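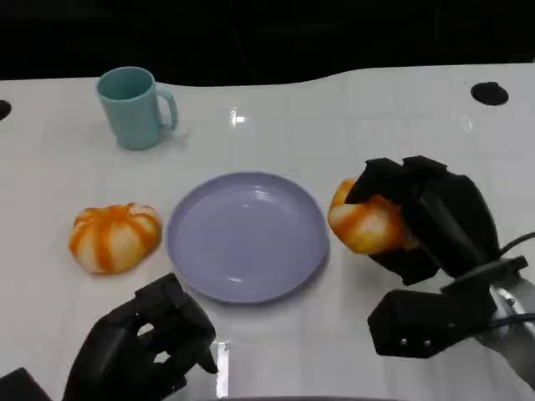
Collections > Design and Applied Arts > Gouveia Design Fair Archive > Data Card

# Gouveia Design Fair Archive: Exhibitor and Object Records

## Summary

The Gouveia Design Fair Archive is a structured record of the galleries, designers and objects shown at the annual Gouveia design fair. It contains 3,312 object records submitted by 189 galleries, together with the short gallery statements printed in the fair catalogs. The records were transcribed from printed catalogs, floor plans and exhibitor forms held by the Lenirari Foundation, which maintains the archive and issues new releases each January.

The data set is intended for historians of design, curators, students and members of the trade who wish to study how collectible furniture, lighting, ceramics and glass have been presented to the public. It does not record sales.

## Contents

The release consists of three tables and a folder of plain text files.

- `galleries.csv` - one row per gallery, with the name as first printed, the city of the main premises and the editions attended
- `objects.csv` - one row per object shown, linked to a gallery and an edition
- `designers.csv` - one row per named designer or studio, with variant spellings
- `statements/` - gallery statements in their original language, with an English version where the catalog supplied one

All files are encoded in UTF-8. Fields are separated by commas, and empty cells indicate that the source gave no information.

## Main fields in objects.csv

`object_id`: a permanent identifier. Identifiers are never reused, even when a record is withdrawn.

`title`: the title as printed. Titles supplied by the editors are enclosed in square brackets.

`date_made`: the year or range of years given by the exhibitor. The editors have not corrected these dates, and users should expect disagreement between editions when the same piece was shown twice.

`material`: free text. A controlled version is provided in `material_std`, which draws on a list of 100 terms prepared for this project.

`edition_size`: the number of examples produced, where stated. Prototypes and artist's proofs are marked in `edition_note`.

`section`: the part of the fair in which the object was placed. Values are Main Hall, Solo Presentations, Zomach and Outdoor. Zomach is the section reserved for galleries in their first three years of business. 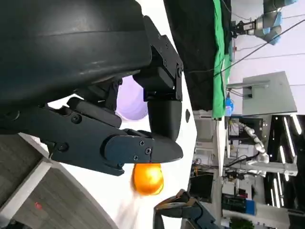
`loan_status`: indicates whether the piece was offered by the gallery or lent by a private or public collection. Names of private lenders have been removed from all records.

## Method

Transcription was carried out by two editors working separately. Their versions were then compared, and differences were settled by reference to the printed page. Sunita Whitlock directed the transcription and prepared the list of material terms. Esperanza Rosenthal edited the designer table and resolved variant names, including those of studios that changed partners while keeping the same title.

Floor plans presented a particular difficulty. Several editions used a preliminary plan in the catalog and a revised plan at the entrance. Where both survive, the revised plan has been followed - the preliminary stand number is retained in `stand_prelim`.

## Known limitations

Coverage of the early editions is uneven. Exhibitor forms from the second edition are missing, and its records rest on the catalog alone. Galleries often brought additional pieces that were never printed, so the absence of an object from this archive should not be taken as evidence that it was not shown.

Roughly 200 records lack a named designer. Most of these concern lighting and small metalwork offered under the name of a workshop. Attributions proposed in later scholarship are not included unless the exhibiting gallery adopted them in a subsequent edition.

The statements were written to promote the works on view, and terms such as "unique," "rare" and "museum-quality" appear as the galleries used them.

## Access and terms of use

The tables are distributed through Plinura, the Foundation's public repository, and may be used for research and teaching with attribution. The gallery statements remain the property of their authors. Reproduction of a complete statement requires the permission of the gallery concerned or its successor.

## Corrections

Proposed corrections should cite the `object_id` and the printed source. Former exhibitors may also submit forms, invitations or installation plans from their own files. Accepted changes are listed in `CHANGES.md` with the initials of the responsible editor and take effect in the next release.

## Suggested citation

Whitlock, Sunita, and Esperanza Rosenthal, eds. *Gouveia Design Fair Archive: Exhibitor and Object Records*. Lenirari Foundation, distributed through Plinura.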